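Gerkex opens kitchen teaching programme at Irkach site

2025-10-25

Gerkex has begun a new programme at its Irkach site in which operators teach a two-armed robot to carry out kitchen work by remote control. The programme was announced to partners and local residents at an open morning and will run until the end of March.

The work takes place in a full-size fitted kitchen on the ground floor of the Ross Building. Operators sit in the next room, wear a headset and hold a pair of hand controls. The robot follows the movement of the operator's arms and fingers, and everything it sees and does is stored. The stored runs, known to staff as demonstrations, are then used to train the software that will later have to do the same task without an operator.

Moving plates between a sink rack and a dishwasher was chosen as the first task. According to the programme plan, it calls for a firm but careful grip, a reach below the height of the worktop, and the use of both arms at different levels. Plates are also thin at the edge and difficult to pick up when they stand close together. The plan sets a target of 125 accepted demonstrations for this task, of which 109 had been recorded by the date of the open morning.

A demonstration is accepted only if it is completed without a pause of more than six seconds and without a plate being dropped or knocked against the tap. Runs that fail are kept in a separate store. Staff intend to use them at a later stage to teach the software how to recover from a poor grip.

Dishwasher task, Ross Building kitchen, with the robot's own view of the sink and the open machine:

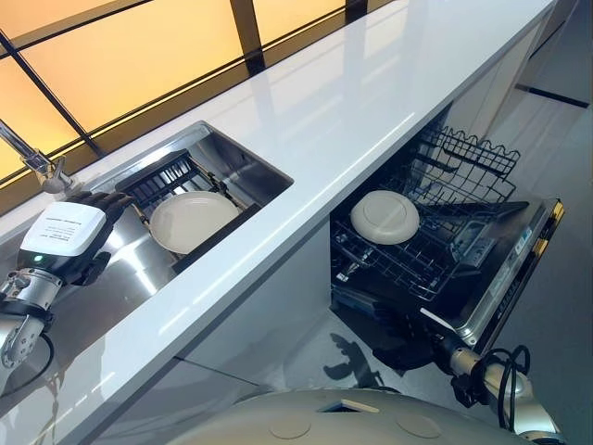
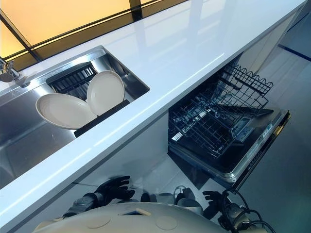
Liam Catterall told visitors that the hardest part for new operators was learning to slow down. People who load a dishwasher every evening do it without thinking, he said, and the first thing they must do at the controls is to break the habit of reaching for the next plate before the last one has been let go. He added that the software copies hesitation as readily as it copies skill, so that a tired operator is asked to stop and hand over.

Thirty-four people have so far completed the operator course, which lasts two days and ends with a supervised session. No technical background is required. Places are open to adults living in the district, and travel costs are met by the programme. Those who wear glasses are able to take part, as the headset can be adjusted to fit over them.

The programme will also compare remote control with a second method, in which a person stands beside the robot and guides its arms directly by hand. This method is quicker to learn, but the arms must be made slack before they can be moved, and the fingers cannot be set as precisely. Early sessions using hand guidance have been limited to opening and closing the dishwasher door. A short report comparing the two methods will be shared with partners once both sets of demonstrations are complete.

Recordings are checked by Zemier, which has provided the review software. Each run is watched in full by a reviewer who did not take part in the session, and the beginning and end of each movement are marked before the file is released for training. Huguette Poirier will chair the review group for the length of the programme.

Further tasks will be introduced in the new year. These are expected to include wiping down the worktop, sorting cutlery and putting cups away in a wall cupboard. Residents who wish to apply for the next operator course should contact the Irkach site office by telephone or in person. The office is open on weekdays, and application forms may also be collected from the reception desk in the Ross Building.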